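Last updated: November

The number that brought me to Plemgate was 173. Out of 200 attempts, that is how often the Uvwood group says its arm did what it was told with a tableful of kitchen things, having been shown each job only 6 times by a human. If it holds up, it is a good result. I have sat through enough talks about robots that can nearly do the washing-up to want to know what had been left out.

The researcher who ran the trials agreed to talk on condition that I kept names out of it, and that I didn't call the thing a chef. We met in the morning, in a room with a kettle and too few chairs.

The method is called Fitix. The usual way to teach an arm a task by showing it is to guide it through the motion many times and let a program learn to copy. Fitix asks for far fewer demonstrations and makes up the difference by practising variations in software overnight. "You show it how to put a bowl on a plate," the researcher said. "Then it spends hours asking itself what it would have done if the bowl had been somewhere else."

I asked how it could know the answers were any good.

"It can't, fully. It has a check that throws out the ones that look wrong. The check is the paper, really. The rest is plumbing."

So I asked what the check throws out. There was a pause here, and then a fair reply: plenty of bad motions, and some perfectly good ones too. The group tried loosening it and the arm began knocking things over. They tried tightening it and the arm became timid, hovering above objects and not committing. The setting they published sits between the two, and it was picked by hand. I said that a setting picked by hand, on the same table used for the test, was the sort of thing that makes a result look better than it is.

"Yes," the researcher said. "We say so in the paper. It's on the last page, I'll give you that."

What counts as a success was my next question, and I'd suggest it to anybody reading work of this kind. In these trials an attempt passed if the object ended up where it was meant to be and stayed there until the arm had backed away. Nothing was said about how it got there. A bowl dragged across the table counted the same as a bowl lifted and set down. "We argued about that for weeks," I was told. "If you mark people on style you need judges, and then you're arguing about the judges."

Then there is the matter of the failures. Twenty-seven attempts went wrong, and they were not spread evenly. Most came from one job, opening a door and putting something inside. Take that job away and the score looks splendid. Leave it in and look at it alone, and you have a robot that can't be relied on with a door. The headline number hides this in both directions, and I wish more groups printed the jobs one by one on the first page.

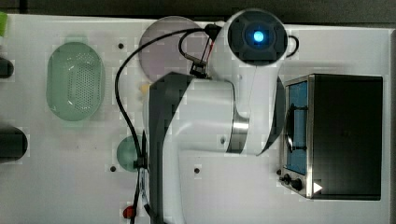

Ní Chonaill Group for Robot Learning, Plemgate

The objects are light and easy to tell apart: a pale purple plate, a green colander, a small green bowl, a toy toaster oven with a black handle down its door. I put it to the researcher that a real kitchen has heavy pans, wet glass and drawers that stick.

"We're not claiming a kitchen," came the answer. "We're claiming that six demonstrations can do work that used to need a lot more. The toys are so that we can afford to be wrong."

That I can accept, as far as it goes. What I can't yet accept is the step from there to the wording in the group's own summary, which talks about homes. When I read the sentence aloud the researcher winced and said it had been written for the funders.

There has been one attempt to repeat the work on another table, by a second team in the same building, using different lighting and their own objects. They managed 48 attempts before the arm was needed elsewhere. The score was lower, and I wasn't given it, because it hasn't been written up. "It's not a disaster," the researcher said. "It's lower. I'd be suspicious if it wasn't."

I would be happier with a repeat by people who don't share a corridor with the authors. The code is promised for the spring, with the demonstrations and the recordings of every failed attempt — the last of these being the part I'll look at first.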